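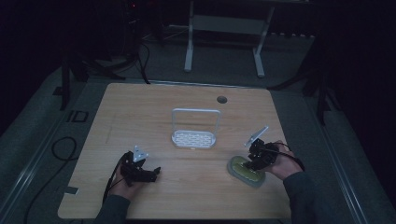 White wire rack with the oval base, one sponge, and the tabletop we keep talking about.

6 min read

Subject: Re: [gindau-home] wooden table as a dish table, yes or no?

Hi all,

I was so happy to see this question come up on Saturday, as I have strong feelings about it and nowhere else to put them. Quoting the part I'm answering:

> We're moving into the smaller place in October and there is no
> counter to speak of. The plan is to put the old desk next to the
> sink and let it be the dish table. It's light wood, smooth finish,
> cable hole in one corner. My sister says a drying rack will ruin
> it within a year. Has anyone here done this and kept the table
> looking decent? Also which rack, the big two-level kind or
> something small? And do I plug the hole?
>
> I have a sponge with a rough side. Can that touch the wood at all?

Yes, do it! I've had a desk doing kitchen duty since the Jenberg apartment, which had a sink, a stove and a window sill, and that was the kitchen. It's a lovely thing to have a proper wooden surface to put plates down on. It sounds nicer than steel, for a start. Mine still looks good, and I am not a careful person.

First, the rack. Go small. The two-level kind takes over the whole table, and then it fills up and stays full, and you end up eating off whatever is on top. The one I like is a white wire one with a shallow oval base and a tall handle. The base has rows of little openings in it, so it isn't a tray and won't hold water. You need something under it. I use a folded dish towel, the thick kind, and swap it out after supper. A baking sheet works too, though it's loud.

The tall handle is the part I would fight for. You pick the whole thing up with one hand, wipe where it was, put it down somewhere else. A rack that's a pain to lift never gets lifted, and I think that is what your sister has seen happen. The damage on my first table was all in one spot, a gray ring where the rack had sat since spring without moving an inch. The rest of the top was fine.

So move it. Morning on the left, evening on the right, or whatever you'll remember. I do mine when I put the coffee on.

About the finish: you wrote smooth, so I'm guessing it's sealed with something. Put a few drops of water on a corner and go do something else for a bit. If they're still sitting there as beads when you come back, you're in good shape and only need to wipe. If the wood has gone dark under them, it wants oil or wax before you put a single wet cup on it. For mine I used the Semaan board wax, two thin coats with a night in between. The tin I bought in Jenberg was 414 grams and I've barely made a dent in it, so if you live near me, come and take some before you buy your own. Bring a jar.

Thin coats, please. I went thick the first time and had a sticky table for most of a week, with toast crumbs in it.

Now the sponge. The soft side can go anywhere. The rough side I would keep off the wood, with one exception, and that's dried egg or porridge that has set like plaster. In that case I lay a damp cloth on it, wait until the kettle has boiled, and then go at it very lightly with the scrubby side, flat to the table, in the direction the lines run. Never in circles. Circles leave a cloudy patch and you will see it every time the sun comes in.
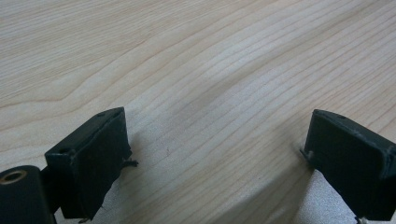 Which way the grain goes is worth finding out before you start, and it isn't always as simple as left to right. Get your head down low, near the level of the table, and look across it toward a window. You see everything from down there. On a lot of tops the lines run nice and long and then bend near one side, and if you wipe straight through the bend you're suddenly going across the grain without noticing. I just follow it with my hand. It sounds fussy written down and takes no time at all when you do it.

While you're down there you'll also catch any old cup marks and the dull places where the finish has worn. Do those spots with wax first, let them dry, then the whole top.

The hole! I left mine open for two years, and I lost a teaspoon down it, and a good amount of dishwater onto the floor. The floor was carpet, too, which I do not recommend under a dish table, but you get the room you get. Inside the hole is usually raw board, and that's where water does the real harm. It swells and then the surface lifts around the edge. So either plug it or seal it. Urkel has plastic caps in the drawer by the cabinet hinges, they come in a few sizes, so measure across before you go. I didn't, and had to go back. If you'd rather keep it open for a lamp cord, rub plenty of wax around the inside with a finger and do it again every few months. And keep the rack at the other end, away from it.

A couple of smaller things that came to mind while I was doing my own dishes just now:

Glasses go upside down on a cloth next to the rack, not in it. They clink less and they dry faster with the cloth folded so that air gets under one side of the rim.

Don't park the sponge on the wood overnight. I know it looks harmless. Mine sits on a saucer on its edge – the flat way it never dries, and then it smells.

Rounded corners are great if you have them, they don't get beaten up when you drag chairs past, and a cloth goes over them in one sweep. Square corners catch lint. If your desk has square ones, a little fine sandpaper before the wax makes a difference.

Somebody asked in the spring thread whether it was worth buying a real butcher block instead. I priced one in Gindau and it came to 700 before delivery, for a piece shorter than my desk. It was beautiful and I petted it for a while and went home. I like the desk. It already has a few of my own dents in it and I don't get nervous when guests help with the washing up.

If you try the water drop test, please write back and say what happened, I would love to know, and tell us what wood it is if you can figure it out. I'm also happy to look at photos of the hole if you're not sure whether it's raw inside. And if your sister is on this list: hello, you were right about leaving it in one place!

Off to move my rack.

Greetings from the top floor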